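# Chapter 4: Holding On

By now your club has probably spent a good many afternoons in the simulator, and you may be a little tired of driving in circles – we were too, the first year we taught this course at Prandham! So in this chapter we finally pick something up.

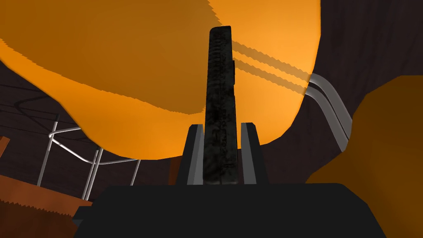

*Figure 4.6. A bar held between the two fingers, in simulation.*

Squeezing sounds easy until you try it. The Dahlgren team, bless them, logged 56 practice grasps before they were happy with one, and their notebook (quoted at length on page 468) is well worth reading before you begin. Keep your own notebook open beside you, and start with Exercise 1, closing the fingers slowly.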